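Borkgate Two-Finger Gripper, Hand-Held Pair

Sold by Clernuten. Stock: usually in, but ask before you plan around it.

What you get

2 hand-held grippers, a spare set of pads and a printed sheet that calls itself a manual. No arm, no mount, no software worth the name. If you want the fingers to end up on a robot, budget for the robot separately and expect it to be the bigger line.

What it is good for

Soft household goods: clothes, bedding, bags, cushions. We get asked about crockery and tools. It will hold some of them, but we wouldn't buy it for that. The maker says the pads last for 100 hours of use. On our own bench we swapped them at 90, and we were folding towels, which is hardly rough treatment.

Before you order

Ask yourself who will be holding it. A tired wrist is a real cost, and it never appears on a quote. Allow for a second person if you mean to run sessions past lunch. Put spare pads on the first order, as postage on a single set is daft.

Be wary of anyone promising that hours of hand-held work will carry straight over to an arm. Some of it may. We would want to see it done with your goods, in your rooms, before signing for more than one pair.
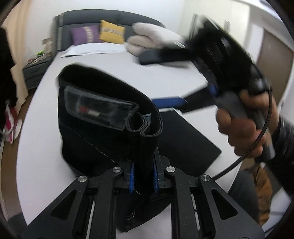
Folded black fabric held between the blue pads, with a second gripper in use alongside.

Compared with the Arnby

The Arnby is lighter and costs more. Its pads are harder and we found thin cloth slid out of them - fine for boxes, poor for shirts. Van Dijk also lists a pair, but would not lend us one, so we have no view.

Returns

Unused, in the box, by the end of the month after delivery. Pads are not returnable once fitted. Trial loans start again in December.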